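Progress report to the Osman Fund
Project: Shared Meals at Proststead Community Kitchen
Prepared by Kartini Nugroho, project coordinator
October 20, 2018

Dear Khairul Hartono,

With this report I would like to inform you how the work in Proststead has gone since our last report in February. You asked for a text of two to three pages and for plain words about what is late, so I have tried to keep to both.

1. Meals and guests

The kitchen is open on Tuesday and Thursday evenings. In the period of this report we served 535 meals, which is more than we had written in the plan. Most guests come from the streets between the station and Branwood Road, and a good part of them are older people who live alone. Since the summer we also see families, mainly on Thursdays, and for this reason the Thursday menu now always has one dish without spice.

The cooking is led by Sekar Jugah. She has made a set of recipes which can be cooked in our two large pots and do not need the oven, because the oven can not be trusted above a low heat. Lentil soup, rice with greens and the chicken stew are the dishes that people ask for most. The fish evening in June was not a success and we do not plan to repeat it.

2. Food supply

The agreement with the Gasevon shop continues. We receive vegetables and bread at the end of the day, and the shop tells us by telephone at noon what we can expect. Twice the delivery did not come and we had to buy onions and potatoes with our own money. These costs are in the table of expenses under "Other food".

I must report one mistake of ours. In spring we ordered too much flour and it was kept in the corridor, where it became damp. We threw away 70 kilograms. The dry goods now stand on shelves in the back store, and Costel Kneževič writes the date of purchase on every sack.

3. Crockery and washing up

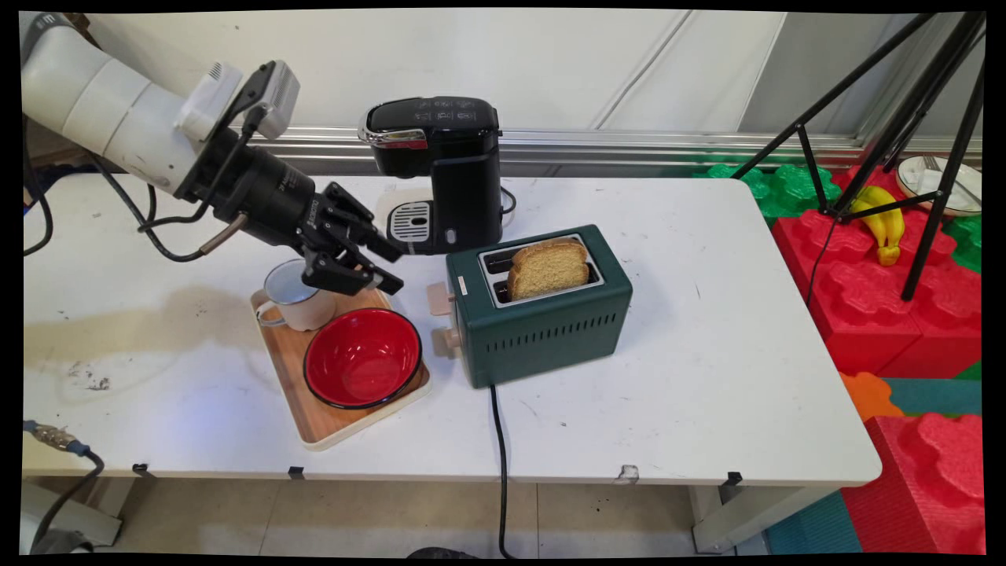
The change from disposable plates and cups to washable ones was promised for the first half of the year. It was finished in September, so it is late, but it is finished. We looked first at plain white porcelain from a catering supplier and the price was too high for our budget line. Dimas Lumbantobing then proposed to collect crockery from households and to buy only what is missing. The result does not match in colour or in size, and we have accepted this. A white enamel mug with a dark rim and a red bowl with a black rim can go out together on one wooden tray, and the guests have made no complaint about it. Several of them told us that they prefer a real mug, as the paper cups were too hot to hold. The enamel is also kinder to us when something falls on the tiles, although it chips at the edge and we have to check it before each evening.

Washing up now takes longer than we calculated. On a full evening two people are at the sinks until half past nine. We had thought that one person would be enough. I would like to discuss with you if a small part of the money for disposables, which we no longer spend, can be moved to a second-hand dishwasher.

4. Cooking course

The course for beginners started in the second week of September with six places, and all are taken. It is given by Sekar on Saturday mornings. The participants learn to plan the shopping for one week, to cook four basic dishes and to keep leftovers in a safe way. One participant has left because of a new job and her place was given to the next person on the list. The written recipe sheets are ready in English. The translations are not ready, and I expect them by the end of the year.

5. Money

Spending is close to the plan in most lines. The repair of the extractor fan cost 400 pounds and was not foreseen. We have paid it from the reserve, as you agreed in your e-mail. The rent did not change. The line for travel is almost not used, and the line for cleaning products is already spent, mostly as a consequence of the point described under 3. The full table and copies of the invoices are attached.

6. What is late or open

The food hygiene training for new helpers was planned for August and did not take place, as the trainer was ill. A new date is being arranged.

The sign on the street side is still the old one. The printer has the drawing, but we are waiting for permission from the owner of the building.

The survey among guests was done on paper and many forms came back half empty. Costel suggests shorter questions, asked in person while people are waiting for tea. We will try it in November.

7. Next period

We want to keep two evenings per week through the winter and to open on one extra afternoon in the coldest weeks, only for soup and tea. For this we need a third person with a key and somebody who can bring the bread from Gasevon earlier in the day. Dimas is speaking with the shop about it. Please let me know before the end of the month if the request about the dishwasher is possible, so that I can ask for prices in time.

With kind regards,
Kartini Nugroho

Attachments: table of expenses, copies of invoices, recipe sheets (English)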